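How I oil a wooden worktop (and keep it looking decent afterwards)

Posted 25th May in Kitchen, Wood

I've been promising to write this one up for ages. Every time I mention the worktops on here I get a little flurry of messages asking what I put on them, how often, and whether it's too late to rescue one that's gone grey by the sink. It very probably isn't too late! Mine were in a right state when we moved in, and I've now done the whole job from bare wood twice, plus more top-up coats than I can remember.

I'm no joiner. I'm someone with a kitchen and a stubborn streak, so if a proper tradesperson tells you something different, listen to them. But this is what works in our house, with kids, a leaky tap and a husband who puts hot pans wherever he likes.

What you need

Sandpaper in three grades: 120, 180 and 240. Buy more of the 120 than you think you want, as it clogs up quickly on old oil.
A sanding block, or a little electric sander if you can borrow one.
Worktop oil. I use the Culance one in the green tin and I've tried the Zuleck as well, which is a bit thinner and goes on like a dream but wants an extra coat.
Lint-free cloths, plenty of them. Old cotton pillowcases cut up are perfect.
Masking tape, for the wall and round the sink.
A dust mask. Please do wear it.
Washing-up liquid, white vinegar and a couple of empty spray bottles for the cleaning part later on.

A 300 ml tin did one full coat on our short run by the back door with a dribble left over. For the long side I needed the bigger tin, and I wish I'd bought it in the first place. I paid more for two small ones, of course.

Before you start

Work out what finish is on there already. Drip a little water on the wood and go and put the kettle on. If it's sitting up in beads when you come back, the old oil is still doing something and you can likely get away with a light rub and a fresh coat. If it has soaked in and left a dark patch, the wood is thirsty and you'll want to go through the lot.

If the top has been varnished you'll usually see it flaking or peeling at the edges. Oil won't go through varnish, so all of that has to come off first. It's dull work and I'd set aside a whole day for it.

Clear everything off. I mean everything, even the toaster and the thing you keep the wooden spoons in. I tried working round the kettle the first time and there was a kettle-shaped ring there for months.

Tape along the bottom of the tiles and round the edge of the sink. Open a window.

Sanding

Start with the 120 and go with the grain, long easy strokes, and don't lean on it. You want to take off the grey and the stains and get down to clean wood. Around the taps I do it by hand with a folded bit of paper, as a machine will dig in before you know it (there is a dip by our cold tap and I'm the only one who can see it, but I see it every day).

Black marks by the sink are water stains, and they go deeper than you'd hope. Sand what you can. If there's still a shadow left, a wood bleach containing oxalic acid will often lift it. Read the packet, wear gloves, rinse it well and leave it overnight to dry before you carry on.

Move on to the 180 and then the 240. Hoover between each one. After the last, wipe down with a barely damp cloth and let it dry. The wood will feel slightly furry when it does, so give it another quick going over with the 240 and it'll be lovely and smooth.

Don't forget the front edge, and if you can get at the underside near the dishwasher, do that too. The steam comes up there every time you open the door.

The first coat

Stir the tin, don't shake it. Pour a small puddle on the wood and spread it out with a cloth, following the grain. It will drink it up at first and you'll think you've gone wrong. Keep going, a thin coat all over, paying extra attention to the cut ends and the hole round the sink.

Now wait twenty minutes and wipe off whatever is still sitting on top. This is the step people skip! Oil left on the surface goes sticky and stays sticky, and then you have a worktop with crumbs and cat hair stuck in it. Wipe until a clean cloth comes away nearly dry.

Leave it for as long as your tin says. With the Culance I leave it overnight. The Zuleck says six hours, but our kitchen is on the cold side and I give it longer.

More coats

I do 5 coats on bare wood. You can stop at three if it's a quiet bit of worktop that only ever sees the bread bin, but near the sink I wouldn't. Between coats, have a very light rub with the 240 if it feels rough, wipe off the dust and carry on.

I also tried rubbing the last coat in with very fine 600 paper, having read about it on a woodturning forum. It does come up silky. Is it worth the sore shoulder? On a table I'd say yes, on a worktop that's about to have a slow cooker dragged over it I'm less sure.

Then try to leave it alone for a couple of days. Eat toast off your lap. Water is what you're keeping away from it, and mugs too, if you can manage it.

A very important bit about the cloths

Please don't screw up your oily cloths and chuck them in the bin. Oil like this warms up as it dries and a bundled rag can catch fire by itself. Spread them out flat outside, one layer, until they've gone stiff, or soak them in water and put them in a lidded metal tin. I do it on the washing line, well away from the fence.

Day-to-day cleaning

Once it's oiled, be gentle. A squirt of washing-up liquid in a spray bottle of warm water does nearly everything. For greasy patches near the hob I use a weak mix of vinegar and water in the second bottle, wiped off straight away, and I only use it now and then because it will dull the oil over time.

No bleach, no cream cleaner and no green scourers. I also keep my cloths sorted by colour so the floor one never ends up on the worktop. Pick whichever colours you like, as long as everybody in the house knows which is which.
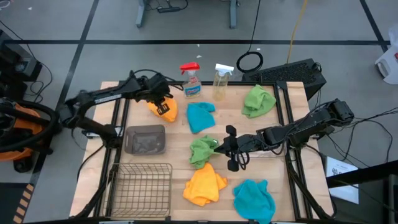
Spray bottles and coloured cloths on a butcher-block top.

Dry it after you wipe it. I know that sounds fussy, but standing water is the thing that turns it black, and a dry cloth hung on the oven door takes care of it. Lift up the washing-up bowl as well, there's always a puddle under there.

Topping up

In the first few months I put a thin coat on every four weeks or so, then I stretched it out to every three months. Our last one was in April and it's due another in the summer. You don't need to sand it all again. Clean it, let it dry properly, a quick rub with the fine paper where it looks tired, one thin coat, wipe off, bed. By breakfast you can use it again if you're careful.

Do the water drip test if you can't decide. Beads mean you can put your feet up.

Things that go wrong

It's still tacky after two days. Too much oil. Put a little fresh oil on a cloth and rub the sticky part, which softens it, then wipe hard with a dry one. If that does nothing you'll have to sand it back, sorry.

It's patchy. Usually it just wants another coat. Sometimes it's where you've sanded one part finer than the next.

White rings from hot mugs. A rub with the 240 and a dab of oil has sorted every one of ours.

Scorch marks. Sand if they're shallow. If they're deep, buy a nice big chopping board and put it on top. Ours lives there permanently now.

The joins are opening up. That's the wood drying out, often above a radiator or an oven. Oil the edges well and keep an eye on it. If you can fit a coin in the gap, get someone in to have a look.

A few of you asked where I got the oil. The hardware shop in Roston had both sorts last time I was in, along with the sandpaper by the sheet, so you don't have to buy a whole pack. If you've used something else that lasts longer by a sink, leave me a comment below, I'd love to try it before the summer coat.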